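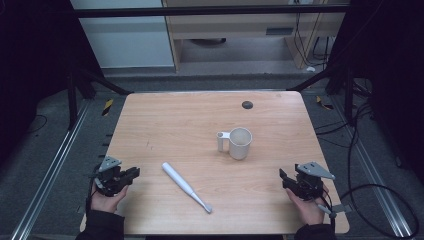 Rindcombe is losing its last bus after six and I'm cross about it. Properly cross. Been to two meetings now and heard the same line both times – not enough passengers.

Well no. Of course not. They moved it from 17:50 to 18:25 two winters ago, so anyone finishing at five in Flerville had to stand about in the dark. People gave up. Bought a car, begged a lift, changed jobs. Then somebody looks at the numbers and says there's no demand. You can kill any service that way.

The saving is £2730 a year. That's what was read out. A village of 550 people, so a fiver a head near enough, and for that teh evening class lot are stuck, the late shift at Ranjbar is stuck, and my neighbour Forough Kazemi can't visit her sister in Itow without paying 40 quid for a taxi home. Each way it's 50 in December.

Hooman Amini wrote in last month to say buses should pay for themselves. Fine. Does the road? Do the street lights? I don't remember putting a coin in the pavement.

And it's always the evening one that goes. As if poeple without cars are meant to be indoors by teatime. No pictures, no pub, no choir practice, no late appointment at the dentist.

Put it back to 17:50. Give it a year. Print the timetable so it can be read without a torch. Then count us.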